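Lilura
11 mai 2023

J'ai promis un fil sur la chambre du fond, le voici. Le sujet, c'est le lit et tout ce qui s'entasse dessus. Je poste au fur et à mesure, donc ne cherchez pas d'ordre.

Pour situer : c'est un lit de 90, dans une pièce mal chauffée, côté nord. Il sert pour les invités, pour les siestes, et le reste du temps de dépôt pour tout ce qui sort de la machine. Depuis novembre, on y a ajouté des couvertures sans jamais en enlever une seule.

Première décision, prise ce matin avec le café : tout passer en revue, couche par couche, et ne garder sur le lit que ce qui sert à dormir en mai. Le reste part au placard du couloir, ou dehors.

Le placard du couloir, parlons-en. Il est déjà plein. Il a fallu le vider avant de commencer, ce qui a pris plus de temps que le lit lui-même. J'y ai trouvé une nappe, des rideaux qui ne vont à aucune fenêtre de l'appartement et un sac de chutes acheté chez Nasia quand je voulais faire des coussins. Je n'ai pas fait de coussins.

Nasia, pour ceux qui ne connaissent pas, c'est la boutique de tissus derrière la gare. Ils vendent les fins de rouleau au poids. C'est pratique et c'est un piège. J'y vais maintenant avec une liste.

Retour à la chambre. Le problème d'un lit comme celui-là, c'est qu'on finit par ne plus voir ce qu'il y a dessus. Les motifs se mélangent, on tire sur un coin et c'est la mauvaise couverture qui vient. Il y a l'oreiller avec sa taie beige à petits points d'un rose un peu rouge, une bande de tissu rouge vif coincée dessous, la couverture à motif brun, olive et marine, et la blanche à grandes fleurs avec sa bordure rouge à pois blancs.

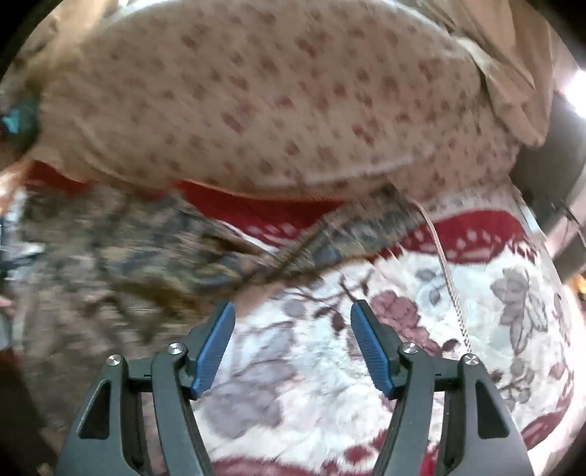 La blanche est celle qui pose question. Elle est duveteuse, elle prend toute la place une fois pliée, et c'est aussi celle que tout le monde réclame. Elle vient de chez Selvanayagam, le magasin de linge de maison qui a fermé dans ma rue. On l'avait prise en solde, sans réfléchir à l'endroit où elle irait l'été.

La brun et marine, je l'ai longtemps trouvée laide. Elle a un avantage : rien ne se voit dessus. Elle fait le canapé, le lit, le coffre de la voiture, les pique-niques. Je la garde, mais elle n'a rien à faire dans une chambre d'invités. Elle retourne au salon.

Pour la taie à petits points, aucune hésitation, elle reste. Je l'ai lavée à 40 pendant tout l'hiver sans qu'elle bouge. Par contre l'oreiller, lui, a fait son temps. J'ai appuyé au milieu, il n'est pas remonté. Je mets l'ancien de côté pour le garage et j'en rachète un.

Question posée en réponse : est-ce que je lave les couvertures avant de les ranger ? Oui, toujours. Une tache qu'on ne remarque pas au printemps est jaune à l'automne. Cycle délicat, 30 degrés, essorage à 600, pas d'adoucissant sur les tissus duveteux, ça colle les fibres.

Autre question : le séchage. J'ai deux étendoirs, un seul suffit pour une couverture à condition de la poser en pont sur toute la largeur. Il faut la retourner à mi-parcours. Chez moi, avec la fenêtre ouverte, on compte une journée et demie pour la plus épaisse. Ne la rangez pas avant, même si elle a l'air sèche au toucher. Glissez la main dans les plis.

Pour le rangement, j'ai acheté une housse Evar, celle qui ferme avec une glissière sur trois côtés. Pas de sac sous vide. J'en ai utilisé deux hivers de suite, les couvertures en sont ressorties plates et n'ont jamais repris leur volume. En plus les sacs se regonflent tout seuls au bout de quelques semaines.

La housse va sur l'étagère du haut. Elle passe de justesse : j'ai pris les mesures avant, pour une fois. Si vous avez un placard ancien, mesurez aussi l'ouverture de la porte, pas seulement la profondeur.

Le pliage. Je plie en trois dans la longueur, puis je roule. Roulée, une couverture épaisse tient mieux en place que pliée en carré, et on peut en sortir une sans faire tomber les autres. Pour les draps et les taies, pliage à plat, la parure complète rangée dans une de ses taies. On attrape le paquet et on a tout.

Ce qui reste sur le lit après tri : un drap-housse, une couette légère, l'oreiller (le neuf, quand il sera là), et une couverture pliée au pied pour les frileux. Je n'ai pas encore choisi laquelle. La blanche est trop chaude, la brun et marine est promise au salon.

Ce qui part : les rideaux sans fenêtre, un plaid qui peluche, le sac de chutes. Les chutes vont à l'école du quartier, ils en prennent pour les ateliers. Le plaid ira au refuge – ils acceptent les couvertures propres, même usées, mais pas les couettes en plumes. Appelez avant de vous déplacer, les besoins changent.

J'ai encore le dessous du lit à faire. Il y a des valises, et dans les valises il y a d'autres draps. Je le sais parce que c'est moi qui les y ai mis.

Dernier point pour ce soir, on me demande où trouver des housses de ce genre en grande taille. La mienne vient du rayon rangement d'un magasin de bricolage, je n'ai pas gardé le ticket. Prenez du tissu qui respire, évitez le plastique intégral.

Suite du fil quand la blanche sera sèche.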